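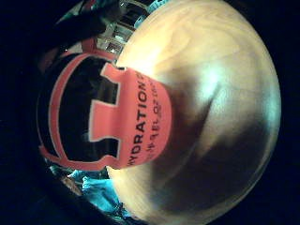

# Die Sprache der kleinen Schilder

Wer in ein fremdes Land zieht, lernt zuerst nicht aus Büchern. Ich habe mein Deutsch zu einem großen Teil von Etiketten gelernt: »kühl und trocken lagern«, »vor Gebrauch schütteln«, »nach dem Öffnen rasch verbrauchen«. Es sind Sätze ohne Subjekt, und ich habe lange geglaubt, dass man in der Küche auch so spricht. Meine Vermieterin hat mich am Anfang oft angesehen, als ob ich ihr Befehle gebe.

Seit dieser Zeit interessiere ich mich für das Etikett und für die Menschen, die es machen. Eine von ihnen ist Nadiia Hrytsenko. Sie arbeitet seit 16 Jahren als Grafikerin, davon sieben in der Druckerei Rornudis, wo man vor allem kleine Auflagen für Bauern, Imker und Ölmühlen druckt. Unter 3000 Stück nimmt eine große Druckerei den Auftrag meistens nicht gern an. Bei Rornudis fängt man mit 90 an.

## Platz für wenig Wörter

Auf ihrem Tisch liegen Bögen, die noch nicht geschnitten sind, und daneben ein Lineal, dessen erste Zentimeter man nicht mehr lesen kann. »Der Kunde kommt mit einer Geschichte«, erzählt sie. »Die Großmutter, der Hof, das Wetter, der Hund. Und ich habe Platz für einen Daumen.« Dann beginnt das Streichen. Der Hund muss fast immer zuerst gehen.

Schwieriger als das Streichen findet sie die Krümmung. Auf dem Bildschirm ist ein Etikett flach, auf der Ware aber läuft die Schrift um die Ecke, und der Mensch vor dem Regal sieht davon immer nur einen Teil. Darum druckt sie jeden Entwurf auf gewöhnliches Papier, klebt ihn mit Klebeband fest und stellt das Muster über Nacht ins Fenster. Am Morgen geht sie auf der Straße daran vorbei, ohne stehen zu bleiben. Was sie dabei nicht lesen kann, wird größer gesetzt oder verschwindet.

Auch die Farbe ist eine Frage des Ortes. In Oduvska, wo Hrytsenko gelernt hat, waren die Etiketten für Eingemachtes traditionell blau. Als sie dort einmal ein rotes vorschlug, fragte der Kunde, ob mit dem Inhalt etwas nicht stimmt.

## Von Hand in Bragança

Gonçalo Leitão geht einen anderen Weg. Er lebt bei Bragança, im Nordosten von Portugal, und schreibt die Etiketten für seinen Honig selbst, mit Tinte, an den Abenden nach der Arbeit. Bei unserem Gespräch im April hatte er gerade eine neue Flasche Tinte gekauft, die ihm zu braun war, und er sprach darüber länger als über die Bienen.

Seine Etiketten sind nicht gleich. Wenn er müde ist, werden die Buchstaben breiter, und manche Kunden suchen sich genau diese Gläser aus. Einmal hat er es mit einer Druckerei versucht. Die Leute auf dem Markt fragten ihn danach, ob er die Imkerei verkauft habe - und im nächsten Jahr saß er wieder am Küchentisch.

Ich fragte ihn, ob die Handschrift eine Art von Werbung ist. Er dachte eine Weile nach und sagte, vielleicht ja, aber dann eine schlecht bezahlte.

## Was man aufhebt

Bei mir zu Hause gibt es eine Schachtel mit abgelösten Etiketten. Man legt sie eine Stunde in lauwarmes Wasser und zieht dann sehr langsam, von der Ecke her. Bei modernem Klebstoff hilft das leider wenig, da braucht man den Föhn und viel Geduld. Auf dem ältesten Stück in meiner Sammlung steht »vor Licht schützen«, und die Schrift ist inzwischen so blass, dass ich sie mit Bleistift nachgezogen habe.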